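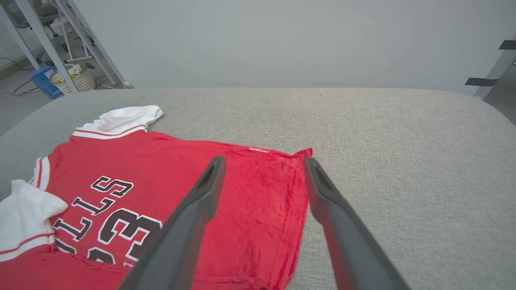
빨간 유니폼 상의, 회색 천 위에서

2023년 7월 15일

장마가 잠깐 멈췄다. 아침에 창문을 다 열어 놓고 밥을 먹었다. 반찬은 어제 남은 가지볶음과 김. 먹고 나서 바로 축구화를 닦았는데 밑창에 낀 흙이 말라서 젓가락으로 파냈다. 신문지를 구겨 넣어 베란다에 세워 두었다.

우리 팀은 오늘 오후 네 시에 강변 구장에서 Kadier와 경기를 했다. 4월에 리그가 시작하고 나서 Kadier를 만난 건 처음이다. 작년에는 두 번 다 졌다. 팀 이름이 Gillies인데 왜 그렇게 지었는지는 들어온 지 2년이 된 나도 아직 모른다. Domingo 형한테 물어보면 매번 다른 이야기를 한다.

버스가 늦게 와서 구장까지 51분이 걸렸다. 평소에는 30분대면 간다. 다리 앞에서 차선 하나를 막고 아스팔트를 다시 깔고 있었다. 도착하니 다들 벌써 몸을 풀고 있었고 Nelly가 출전 명단을 적고 있었다. 내 자리는 오른쪽 수비. 지난 경기에서 왼쪽을 보다가 엉망이었기 때문에 다행이라고 생각했다.

잔디 상태는 나빴다. 골대 앞은 물이 고여서 공이 굴러가다가 섰다. 전반에는 서로 뻥뻥 차기만 했다. 나는 상대 날개를 맡았는데 발이 아주 빨랐다. 한 번 안쪽으로 파고드는 걸 놓쳤고 Jairo가 나와서 막아 주었다. Jairo가 골키퍼를 본 뒤로 뒤가 확실히 편하다. 소리를 크게 질러 주니까 뒤에 누가 붙는지 알 수 있다.

후반 18분에 우리가 먼저 넣었다. 코너킥이 낮게 와서 Orlando 정강이에 맞고 들어갔다. 본인은 노린 거라고 우겼다. 그 뒤로는 계속 밀렸다. 다리에 쥐가 나서 한 번 누웠다가 일어났고, 끝나기 직전에 프리킥을 먹어서 1 대 1로 끝났다. 벽을 세울 때 내가 한 발 더 왼쪽으로 갔어야 했는지 집에 오면서 계속 생각했다. 다음에 Jairo한테 물어보기로 한다.

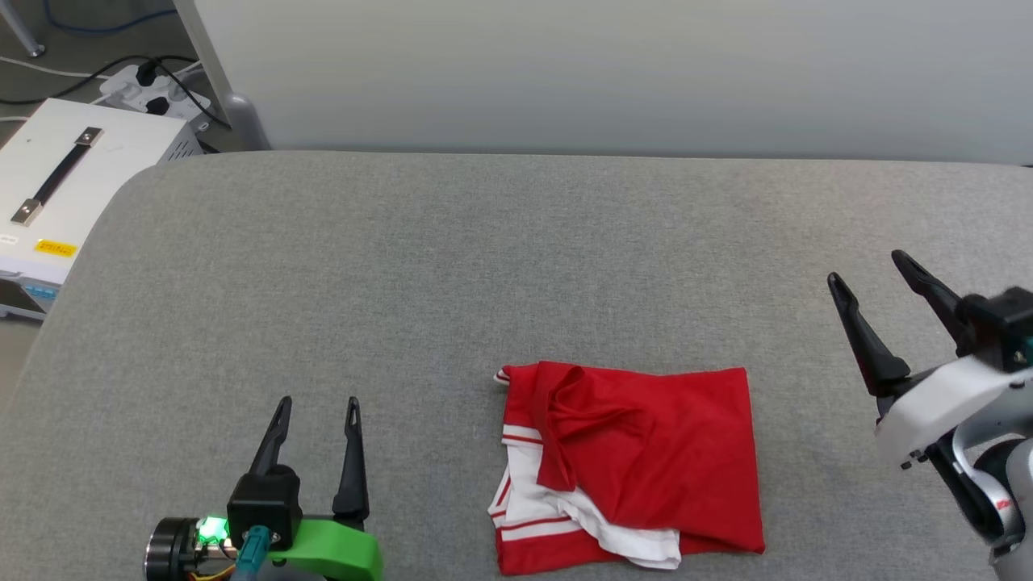
접은 빨간 옷, 흰 밑단에 빨간 줄무늬

경기가 끝나고 Rocío 누나가 수박을 썰어 왔다. 미지근했지만 다 먹었다. 씨를 뱉을 데가 없어서 종이컵을 돌렸다. 누나 말로는 Pindlow 구장 사용료가 가을부터 오른다고 한다. 회비를 올릴지, 강변만 쓸지 다음 모임 때 정하기로 했다. 나는 강변만 써도 상관없는데 Orlando는 주차가 안 된다고 싫어한다. 비가 오면 강변은 닫는다는 것도 문제다. 작년 여름에는 그래서 한 달 가까이 쉬었다.

유니폼 이야기도 나왔다. Domingo 형은 여름용으로 얇은 걸 따로 맞추자고 하고, Nelly는 지금 것도 멀쩡한데 왜 돈을 쓰냐고 했다. 나는 Nelly 편이다. 다만 땀이 나면 등에 달라붙는 건 사실이다. 결론은 안 났다.

돌아오는 길에 Skata에 들렀다. 스포츠 테이프와 파스를 사고 발목 보호대는 비싸서 내려놓았다. 계산대 옆에 양말 묶음이 있었는데 길이가 짧아서 그것도 안 샀다. 집 앞 가게에서 두부와 파를 샀다. 적립금이 971원 남았다고 한다. 천 원부터 쓸 수 있다고 해서 그냥 나왔다.

집에 와서 샤워하고 바로 세탁기를 돌렸다. 흙 묻은 양말은 따로 비누로 빨았다. 유니폼은 찬물에 뒤집어서 돌리고 건조기에는 넣지 않는다. 작년에 한 번 넣었다가 등번호 귀퉁이가 들떴다. 수건까지 널고 나니 빨래대가 꽉 차서 의자 등받이에도 걸었다. 밤에 또 비가 온다니 내일까지 마를지 모르겠다. 선풍기를 그쪽으로 돌려 두었다.

저녁은 두부를 부쳐 먹었다. 간장에 파를 너무 많이 넣어서 매웠다. 오른쪽 종아리가 아직 딱딱하다. 파스를 붙이고 다리를 베개 위에 올려놓은 채로 이걸 쓰고 있다. 엄마한테 전화가 와서 20분쯤 이야기했다. 외할머니 무릎은 조금 나아지셨고, 옥상 고추는 비를 너무 맞아서 반은 버렸다고 한다. 다음 달에 내려가면 모종판 치우는 걸 도와드리기로 했다.

내일 할 일. 축구화 속 신문지 갈기. 전기 요금 내기. Nelly한테 수박값 보내기. Rocío 누나가 샀지만 돈은 Nelly가 걷는다고 했다. 도서관 책 반납은 비가 안 오면 가고, 오면 모레 간다.

열 시 반. 빗소리가 나기 시작해서 창문을 닫고 왔다.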